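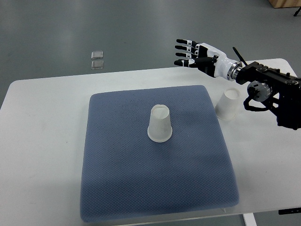 Cups First, Dishes Later

Leanne Cheetham has been hearing that the housework is about to be taken off her hands for most of her working life. She ran housekeeping at the Garside, a hotel with 134 rooms, and now she advises Veralport on which chores its machines should try. She is paid to be hard to please.

"People send me clips," she says. "I ask them all the same thing. How long did it take, and who set the table?"

The current job is cups, a cushion and a table. I asked whether that counts as a chore.

"It's a piece of one. You pick up a cup, you put it where it goes. If you can't do that, don't talk to me about clearing a breakfast room."

She doesn't care much for fingers, either. A hand shaped like ours makes visitors generous, she thinks, and they start giving it credit for things it hasn't done. "A cup on something soft is a different problem from a cup on a hard top. The soft stuff gives. My girls on the third floor never had to think about that, and I never had to teach it."

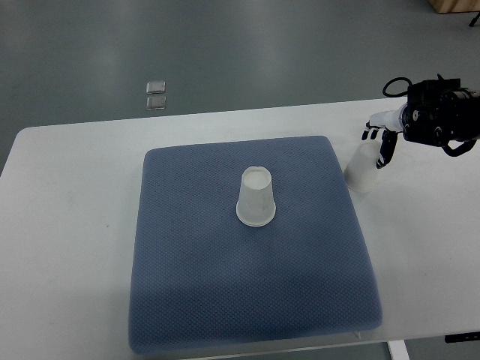 She also wants to see plain white cups on plain white tables, again and again, until the engineers are sick of them. Her wish list for Veralport has 163 tasks on it. How many would she sign off today? "Eight. And I'd stand next to it for all of them."

What about the shop floor? Sorkach, which packs kitchenware, has asked her the same question. She told them to keep their people. "On a packing line the work doesn't wait while you have another go. They were hoping for 650 boxes a shift. I said, show me one box with nobody leaning over it."

I put it to her that she might be too harsh, and that every machine was bad at its job once.

"Sure. The first dishwashers were probably terrible. But you didn't have to clap for them." She would let one into her own kitchen, she says, on a trial, with the good glasses locked up. Then she went back to her list, where someone had marked "fold towels" as nearly done. She crossed out "nearly done."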